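Bees, Wax and Light: Candles in the Medieval Church
Handout 2, to go with the lecture on Candlemas
Sarmīte Butkienė, Drisenley evening courses, Room 42

Please read this before we meet, even if you only manage the first page! Bring a pencil, and bring last week's map of the Baltic trade routes as well (I have a few spares).
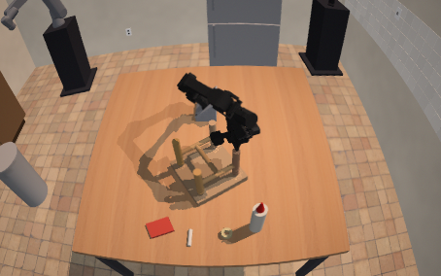 Page last changed: 21 Aug 2023, S.B.

1. The feast itself

Candlemas falls on 2 February, forty days after Christmas if you count Christmas Day as the first. The story is in Luke's Gospel. Mary and Joseph bring the baby to the Temple in Jerusalem and make the offering the law asks for, a pair of turtle doves or two young pigeons — the offering of a poor family, as Leviticus makes clear. Old Simeon takes the child in his arms and calls him a light for the Gentiles. Anna the prophetess is there too, and I'd like us to give her more time than she usually gets.

The pilgrim Egeria, writing home from Jerusalem in the late fourth century, describes a feast for this event kept with great honour, though she puts it forty days after Epiphany and says nothing about candles on the day. The candles come into the record later, and by Bede's time processions with lights were well known. Have a look at what Bede says about February in The Reckoning of Time. He thinks the Church took over a Roman purification custom and improved it. Historians still argue over how far to trust him, and we will argue too, I hope.

2. Why wax?

Most ordinary homes that had candles at all used tallow (animal fat, usually mutton or beef) or rushlights dipped in kitchen grease. They smoked and they smelled, and mice ate them. Beeswax burns with a cleaner flame and a lovely smell, but it cost several times as much, so a parish that burned wax was spending real money.

There was a religious reason as well. Bees were widely believed to breed without mating, and so their wax seemed a fitting thing to stand for the body of Christ, born of a virgin. Listen for the bees in the Exsultet, the great Easter chant sung over the paschal candle. I never get tired of it! A whole insect gets thanked in the middle of the holiest night of the year.

In southern Italy the Exsultet was copied on to long scrolls, with the pictures upside down to the text, and several of these scrolls show the beekeepers at work. We'll look at two in class.
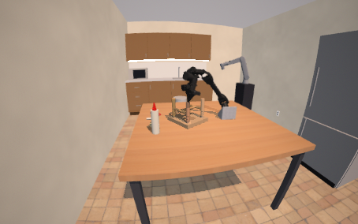 Kęstutis Eglītis asked, after the last run of this lecture, whether village people really cared what the candle was made of, or whether only the clergy did. A good question, he went on, might be what they did with a blessed candle once they had carried it home.

So I have added the next section with that in mind.

3. Candles at home

People kept them, and they used them. A Candlemas candle might be lit during a thunderstorm, or put into the hand of someone who was dying. Candles were also left in wills, often with careful instructions about which altar they should burn before and for how long. A sick person, or even a sick animal, could be measured with a length of wick, which was then made into a candle and offered to a saint. Look up "trindle" if you want to see how long these could get — some were meant to go right round a church.

The blessing of candles at Candlemas was stopped in England in 1548, under Edward VI. It came back under Mary and went again under Elizabeth. In Catholic and Orthodox countries it carried on, and it still does.

4. To think about before class

Would a parish with very little money have saved its wax for Easter, or spread it through the year?
Is Bede explaining a custom or defending one?
What changes when the light is something you take home with you?

5. Reading

Luke 2, verses 22 to 40 (any translation)
Leviticus 12
Bede, The Reckoning of Time, the chapter on the Roman months
Eamon Duffy, The Stripping of the Altars, the opening chapter

The Duffy is in the short loan box under course number 711. Dace Kazlauskienė has the key. The October group will get the same handout with the section on chandlers' guilds added at the end.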